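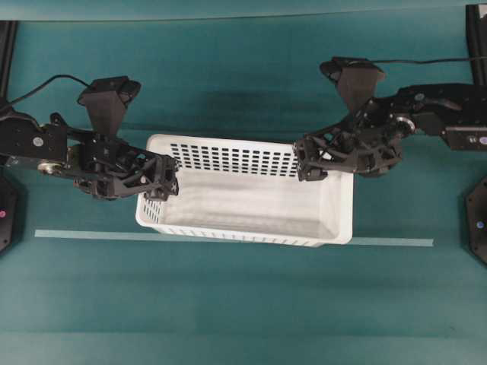 Sorting out the pantry

2020-03-30

I have been putting off the pantry since we moved to Undport. It is a narrow closet off the kitchen with 4 shelves, no light, and a door that opens the wrong way. For the first year we just put things wherever there was a gap. Last week I was home anyway, so I took everything out and put it on the floor.

Most of it was beans. I buy dried beans when I can't think what else to buy, and I had forgotten how often that happens. There were black beans, navy beans, two opened bags of lentils and one bag of something I bought at the market in Cerkgate and never labeled. There was also a jar of molasses with the lid stuck on. I ran it under hot water, got it open, and made gingerbread with it the next day.

I threw out the flour. It smelled a little sour, and I've learned not to argue with flour. The spices were harder to decide on. I kept the whole ones and got rid of most of the ground ones, apart from the paprika, which we go through quickly.

My old system was to group things by type, so all the cans were together and all the jars were together. It looked fine and it didn't work. When I make chili I need a can, a jar, a bag and three spices, and they were on different shelves. Now I group by what I cook. Chili things are in one place, baking things in another, breakfast on the shelf Leone can reach. He is seven and gets his own cereal, and he was pleased about this for one morning.

Loose packets go in open plastic baskets. I like the kind with holes in the sides, so I can see when one is getting empty and crumbs don't collect in the corners as badly. I don't use lids. With a lid on I stop looking inside, and then I own five packets of yeast. The baskets should be a bit shallower than the shelf so there is room to get a hand in without pulling the whole thing out.

My neighbor Pierina Zuccaro writes the date on everything with a grease pencil, and I've started doing the same. The date I write is the day I opened it. I know roughly how long rice keeps, but I never know when I started the bag.

The door is still wrong. I took the hinges off to see if I could swap it to the other side, and the frame has been filled and painted over so many times that I put them back. I may try again in May when I can have the windows open for the sanding.

The mystery beans turned out to be small fava beans. I soaked them overnight and cooked them with onion and a bay leaf, and they took much longer than I had planned for. We ate at nine. There is still half a bag, in a jar now, with a label on it.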